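Home | Set-up | Recording | Training | Contact

Zollico Hand-held Gripper Guide
Section 4: Your first grasp recordings

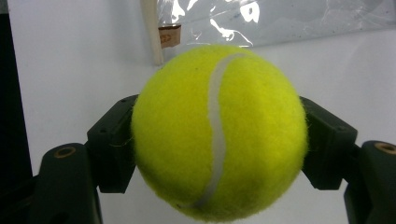
Fig. 4. Tennis ball held between the two fingers.

I start every new person on a tennis ball (it's what I learned on myself, and I still like it!). You'll want 56 good takes before you go near the training page.

1. Switch on the gripper and open a new session. I name mine after the object, so "ball", then the take number.
2. Come in slowly with the fingers wide and one on each side of the ball.
3. Squeeze until both fingers press into the felt, then hold still for a slow count of three.
4. Lift, move, put down, let go. Stop the recording once the fingers are fully open again.

Note: change your starting spot between takes. My first batch in February was 79 takes from the same corner of the table, and the policy I trained on it was hopeless anywhere else. Mixing the starts up sorted it.

Caution: keep your other hand clear of the fingers while they're closing. They do nip!

5. Play back each take and bin any where the ball slips, then carry on to Section 5.

Questions: Ieuan Rees, Zollico, room 114 | Back to top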